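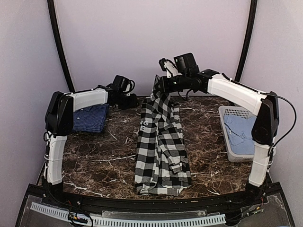 Graziella Sartori set up Balano with one developer and a rented desk above a bakery. The site, a social network for choirs and the people who sing in them, now has 562 member choirs, and in April it signed an agreement with Gedau, a publisher of church music, to share its catalogue with members.

Sartori sang alto for years before she wrote any software. She says the idea came from parish choirs that kept their practice times, sheet music and phone lists in different places.

"You would have the music in one person's email and the rota on a sheet in the vestry," she says. "If somebody was ill, the rest found out at the door. I wanted one page where a choir could see all of it."

The agreement gives choirs on Balano access to 432 pieces, mostly hymns and psalm settings. They can read them on screen and print them for services. Recordings are not included. Sartori says that was the hardest part of the talks, which were handled on the publisher's side by Settimio Rizzi.

"Settimio was clear from the start that the recordings belong to the performers and he couldn't sign them away. We asked again in the second meeting and got the same answer. I accept that. Perhaps we will come back to it."

Members do not pay for the catalogue. Balano charges each choir a yearly fee, and Gedau receives a share of it. Sartori would not say how large the share is.

The network is open to choirs of any faith. Most of the early members were Catholic, but Orthodox choirs have joined in larger numbers since Yurii Melnychuk, a choir director, translated the menus into Ukrainian. The site is now available in 11 languages.

"Yurii wrote to us to complain about the Ukrainian, which had been done by a machine," Sartori says. "He sent a list of mistakes. I asked if he would like to do it properly and he said yes."

Asked about moderation, she says most complaints concern arguments over tempo and old disputes between parishes. Two people read reported messages each morning, and a reply is normally sent before noon. Accounts for children must be opened by a parent or choir leader, and private messages are switched off for them.

A phone version is being tested by a few choirs. Sartori expects it to be ready before the Advent rehearsals begin, although she is not promising a date.

"We promised one last time and missed it," she says. "The choirs remember."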